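HSP 16: Table Service and Room Setting
Handout 2, Placing a Single Cover
Mekstead Hospitality Program

Scope

Covers the placing of one plate and one cup on a bare table, with no cloth, mat or flatware. Flatware is treated in Handout 3. Read the section on table heights in the Atmont course reader first.

1. Terms

Cover: all items set for one guest.
Well: the flat center of a plate.
Rim: the raised outer band of a plate. Handle the plate by the rim only.
Clearance: the open table surface between two items, measured edge to edge.

2. Plate and cup before setting

Items are put down apart from each other and checked before the cover is built. Each one needs enough open surface to be picked up without touching its neighbor. The cup stands upright with the opening up. A shallow plate rests flat on its base.

On a pale tabletop an off-white plate has low contrast, and its edge is read mainly from the rim and the shadow along one side. A blue cup is easier to locate. When matching pieces to a table, record both colors on the setting sheet.

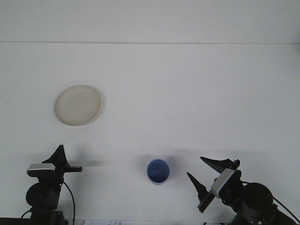 3. Setting sequence

3.1 Wipe the surface and let it dry.
3.2 Mark the guest position. Allow 900 mm of table width per cover for this exercise.
3.3 Place the plate first, centered on the guest position.
3.4 Place the cup to the upper right of the plate. Keep fingers off the lip.
3.5 Check clearance from the guest's side of the table.

4. Common faults

Plate carried with the thumb in the well.
Cup set down before the plate, then moved.
Cup placed so close that the plate cannot be lifted by its rim.

5. Exercise

Work in groups of 2. Set the cover, clear it, and set it again from the opposite side of the table. Enter both clearances on the Tamiru sheet and hand it in before the December practical.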